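Histdale Corset and Bustle Advertisements, transcribed
README, third release

What you are getting
1327 transcribed advertisements for corsets, bustles, crinolines and dress improvers, taken from bound magazines in the Histdale library. Each row has the ad text, the magazine title, the page, the price if one is printed, and a column called "claim" for whatever the seller promised.

Please don't treat the claim column as evidence of what women wore. It records what people with stock to move wanted buyers to believe. A maker who says every lady in the city has adopted his steel spring is telling you he has springs to sell. I have read two papers that used our earlier release to date the end of the crinoline by counting ads, and I don't believe either of them. Ads ran for months after a style had gone, often from the same worn printing block.

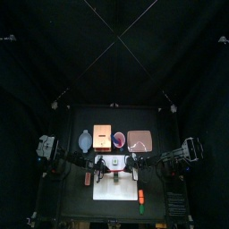
Garment names are the weakest part of the data. "Bustle," "tournure" and "dress improver" were used for the same object by some sellers and for different ones by others, and the first release merged them on my say-so. I have undone that. Sorting by looks is no safer when all you have is a small engraving: the light blue oval bowl in the picture has a tab or handle at either end, and from above its outline could pass for a pitcher. Plenty of the engravings are just as slippery, so the "type" column now repeats the seller's own word and nothing else.

Known problems
Prices are missing from 529 rows. Do not fill them with an average.
303 rows are repeats of an ad already in the set. They are flagged in "repeat_of" and left in.
More than 40 rows have damaged text, marked with square brackets.
"Patent" in an ad does not mean a patent existed. We haven't checked any of them.

Files
ads.csv, the main table
titles.csv, magazine titles and volumes
changes.txt, what I got wrong last time

Corrections
Send them to Adanech Kumsa at the Histdale library, with the row number and the page. I won't change a row on the strength of a costume blog.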